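Keeping a Walking Robot Walking: Cable, Strap and Hand Care for the Spare-Room Setup

By Barry Wainwright 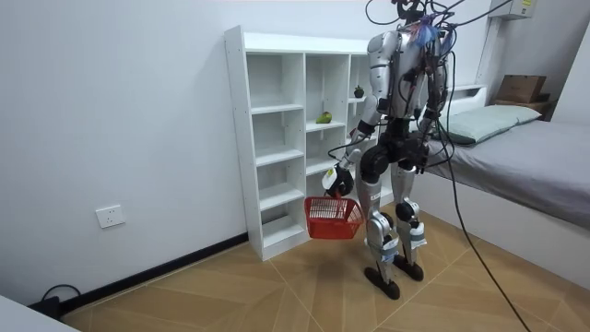
6 min read

My wife calls it the guest room. No guest has asked to stay since January, and I have stopped pretending this is a coincidence. What the room does have is a bed, a set of shelves to practice on and enough floor to fall down on, and after a winter of looking after one humanoid in it I've got a maintenance routine that works. Most of it is cables. If you came here for the clever part, the clever part runs on its own. The rest of us are on cables.

Start at the top

Our wiring goes up from the head and shoulders, with one long run that comes down past the left arm, over the side of the bed and onto the floor. That long one is the one to check first every morning. Run it through your fingers with the power off, from the robot end to the wall end, slowly, feeling for flat spots and kinks. A flat spot means something has been standing on it. In my experience that something is size eleven and was carrying coffee.

Leave enough slack for the full reach of the arm plus one good step in any direction. Too little and the cable becomes a leash. Too much and the feet find it. I set mine by having the machine stand at the farthest shelf, then adding a forearm's length. Mark the spot on the cable with tape so you don't have to work it out again next week, when you will have forgotten.

Anything that loops on the floor gets pushed back against the baseboard before each run. I do this with a broom. I used to bend down for it.

Loose wires on the body

Wires down the chest and arms need to be loose at the joints and tidy between them. People new to this cinch everything flat because it looks professional, then bend the elbow and hear a small, expensive tick. Bend each joint by hand to its limit, power off, and see where the wire wants to go. Tie it on either side of that spot and leave the bend alone.

Use hook-and-loop ties on anything you'll reopen. I bought a bag of 100 zip ties from a Dorer catalog and spent the following month cutting them off again, 82 of them by my count, one of which took some insulation with it. The other 18 are in a drawer, where they can't hurt anybody.

Label both ends of every wire. Write the label before you unplug it. I know how obvious this sounds.

Shin straps

Straps around the lower legs creep. Check them before each session by sliding a finger underneath: snug, with no rocking, and sitting level from one leg to the other. Look at the closure while you're down there. Lint gets into it, and a guest room with bedding in it is a lint factory. An old toothbrush clears it in a minute. Please put the toothbrush somewhere it will not be mistaken for a current toothbrush.

Feet and floor

Wipe the soles with a barely damp cloth and let them dry before the machine stands up. Dust on a smooth floor makes a decent skating rink, and a robot does not skate with any dignity.

Sweep first, then vacuum. Don't do it the lazy way around and vacuum with the robot standing there, which is how I learned what a Vavumow cordless does to a data cable. If your floor has seams, pick one and line the feet up on it at the start of every run. You'll spot a drift in the stance much sooner with a straight line to compare it against.

Hands

The hands do the work and pick up the grime. Brush between the fingers with a dry, soft paintbrush, then check each joint for play by wiggling it gently sideways. Keep a note of which finger feels sloppy and compare it the next time. My log is a Tosh notebook on a nail by the door, and it reads like the diary of a disappointed piano teacher.

For grip checks, use something light with a rigid handle. We use a red plastic basket with mesh sides. It weighs next to nothing, it survives being dropped, and you can look through the gaps to see what's behind it. Start empty. Add weight one item at a time, and stop when the wrist starts to sag. Toy fruit is good for this, and nobody has to eat it afterward.

Shells

Shiny silver panels show every thumb. A dry microfiber cloth takes care of it. Keep spray cleaner away from the joints, and if you must use some, put it on the cloth and do it in another room. Check the panel screws monthly with a hand driver. Fault 2101 on our controller sent me through two evenings of manuals, and the cause was a single loose shin screw that had worked its way out and was buzzing against the panel. Sullel support were very kind about it.

Before you switch on

Shelves clear at the height you're working. Bed made, or at least no blanket hanging where a hand could catch it. Door shut if you own a cat. Stop button in your own hand, and you standing where you can reach the wall plug without stepping over anything.

The pillow stays on the bed. I've been told this is non-negotiable, in case somebody visits.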